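From: Aliki Andreadis
To: Cirncombe Robotics Club list
Date: November 4, 2020
Subject: Re: laundry task, what still needs doing

Savvas Vrettos wrote:

> I've read through the task sheet for the Athanasiadis Cup again and
> the laundry round is worth more than I thought. The robot has to pick
> garments off a bed one at a time and drop them in a basket. It gets
> no help once it starts. Are we still doing this with recordings from
> the hand-held grippers, or are we going back to the rules Gritex
> wrote last year? Also, can somebody tell me what counts as a good
> recording? I did a batch at the weekend and I don't know whether to
> keep it.
>
> Savvas

We are staying with the hand-held grippers. The Gritex team's rules from last year worked for flat towels on a table and very little else, and nobody who wrote them is still in the club. Their code stays in the old folder if anyone wants to look.

The set stands at 1392 recordings this morning, after I took out the duplicates. Most are single garments on bedding. Plato (the arm, not the laptop of the same name) will be trained on all of them in February, when we get the workshop back.

Single garments

Begin with the jaws wide open and the garment somewhere near the middle of the view. Wait a moment, then move in at a steady pace. Leave the garment crumpled. Several of you have been smoothing things out first, and the judges won't do that for us. 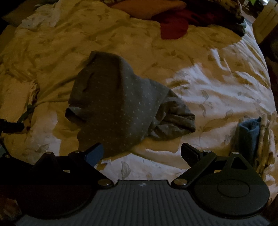

Grey top with white dots, jaws open.

Sleeves are the hard part. If you take hold of a cuff, the rest of the garment trails behind and can catch on whatever is next to it. Aim for the thickest part of the heap and close slowly. If you miss, carry on and try again in the same recording. A miss followed by a proper pick is useful to us, and so far we have very few of them.

Please also do some approaches over bare bedding, where you move across without picking anything up. Plato spent most of its last test pinching the duvet. It needs to see us pass over creases and leave them alone. Move more slowly than feels natural on these, as the view smears quickly when you turn your wrist.

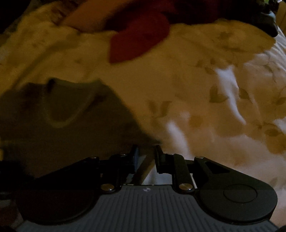

Piles

We have far fewer of these and they matter more. The task sheet allows garments to overlap, and last year's winners lost most of their points by lifting two things at once. Mix up the colours and the fabrics, and put the pile together differently each time. Don't record the same heap over and over from slightly different heights.
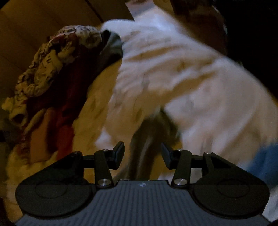 Labelling is the job I'd most like help with. Each pile recording needs a note of which garment you were going for, typed in before you upload it. With the big white one lying across the others you might think it is obvious, but there is a dark grey strip hanging down right above the jaws, and a person labelling it a week later can't tell which of the two you meant. Write "white, top" or "grey, hanging". Short is fine. If you changed your mind halfway through, say so in the note.

Savvas, on your batch: keep it. I looked at the first 14 and would only drop 4, where the recording had started before the gripper was in position. Trim those if you have the patience, otherwise delete them.

Small things

Hats and socks are under-represented. They are easy to pick up but they roll, so the model needs to see them from more than one side. Bring your own if you can, the club box is nearly all T-shirts.

Check the screws on the finger linkages before a session. The small driver lives in the lid of the grey case and should go back there afterwards. Tighten until the arm stops wobbling and then leave it – too tight and the jaws stick.

Uploads go to the shared drive, folder 1925, under your own surname. Please don't rename files that are already there, it breaks the index. 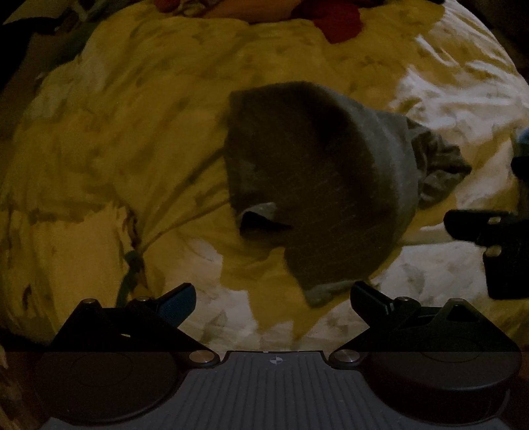
Can we record at home, or does it all have to be done at the club?

Home is fine, as long as you sign the gripper out first and tell me which room you used. Different rooms help us, and the competition bed won't look like ours in any case. Keep people's faces out of it, and don't leave letters or anything else with an address on it lying about.

If you want a gripper for the holidays, reply to me and leave the list out of it.

Aliki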